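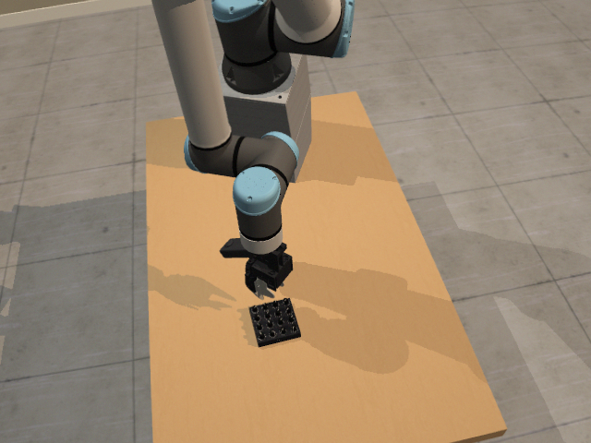
Gripper Trials: Frequently Asked Questions

Last updated in October by Oana Gavrilă

What is this project?

We try out grippers on the same arm, with the same tasks, and write down what happens. It started when Florin Căpraru and I couldn't agree on which two-finger gripper to buy for our bench, so we built a simulated table and let them fight it out. We've been hooked ever since!

Which grippers have you tried so far?

Three: the Clultier, the Dorketti and the Dorkisik. The Clultier and Dorketti are both linkage grippers with two fingers. The Dorkisik has parallel jaws that slide on a rail, and it's a lot of fun on flat parts.

Why simulate first?

Speed, mostly. We can run a gripper through 1342 attempts over a weekend and nobody has to sit there putting the part back. It's also a great way to find dumb mistakes (our first Dorketti model had one finger mounted backwards, and we'd much rather learn that on a screen).

What's the studded block for?

It's our favorite test part. It's low, so the fingertips have to get close to the table without hitting it, and the studs on top tempt a controller into grabbing at the wrong height. We also turn it a little between attempts, so the wrist has to line up properly before the fingers close.

What counts as a successful pick?

The block has to leave the table, stay up for 35 steps of the controller, and come down inside the target area. If it slips and gets caught by a corner, that's a fail, even when it looks fantastic. Florin still argues for half points.

How did they do?

Out of 1342 attempts each, the Clultier passed 1047 and the Dorketti 981. The Dorkisik got 1120, but most of its lead comes from attempts where the block sat nearly square to the arm. Turn the block further and the three get very close. I love that result, and I'd like to see it hold up with other parts before anyone goes shopping on the strength of it.

Do you use camera input, or does the controller already know where the block is?

Both, as separate runs. The "known pose" runs tell us about the gripper. The camera runs tell us about everything else! Shadows from the arm gave our first detector a terrible time, especially with a dark part, and retraining it on 295 extra renders with different lighting helped a lot.

Which controller do you use?

Valdebenito, a small one we wrote ourselves. It plans a path to a point over the part, turns the wrist, goes straight down, closes and lifts. Nothing fancy, and we keep it identical for every gripper apart from the finger opening and the tool length.

My gripper keeps hitting the table. What should I check?

Tool length first. Measure from the mounting face to the fingertip with the fingers closed, then again with them open. On a lot of linkage grippers those two numbers are different, and the tip swings lower as it closes.

Can I send you a gripper model?

Please do! We need a mesh, joint limits and a mass for each moving part. New models go into the queue on Wednesday, and we'll send you the full log from your runs, fails included.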